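Budgeting for a robot hand in a small packing shop: what I'd do again

2 December 2019

I spent most of last winter pricing a pair of robot hands for our packing bench, so these are my tips, in no special order.

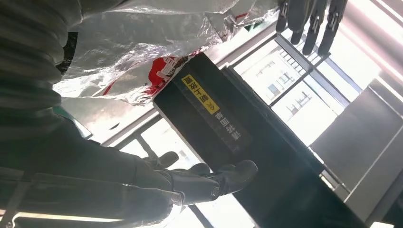

Dark gray hand holding a long black box with a yellow label, plastic bag over the top end.

Start with your own products. Before I called a single seller I pulled 14 of our most awkward items off the shelf (long flat boxes, slippery bags, anything with a lid that pops) and weighed each one on the kitchen scale. Take that list to every demo!

Ask what's in the price. My first quote from Honton looked great until I saw that the mounts, the cables and the training were all on page 2. Dendedik put everything on one sheet and I could have hugged them.

Budget for the soft stuff. Sleeves, fingertip pads, spare covers – they wear out, and they're never in the headline number. I set aside 70 dollars a month for them and used almost all of it.

Measure the bench with the arms stretched out. I measured ours folded. Ayman Sabbagh had to move a whole shelving unit for me in December and I still owe him lunch.

Clear film bags deserve their own test. Bring the crinkly kind you really use, and a few with the box already inside.

Do you need two hands? Price one and two separately. For us the second hand made sense on long boxes, but Carla Chamoun runs a smaller place and does fine with one.

Keep the old packing table until spring. You'll want it.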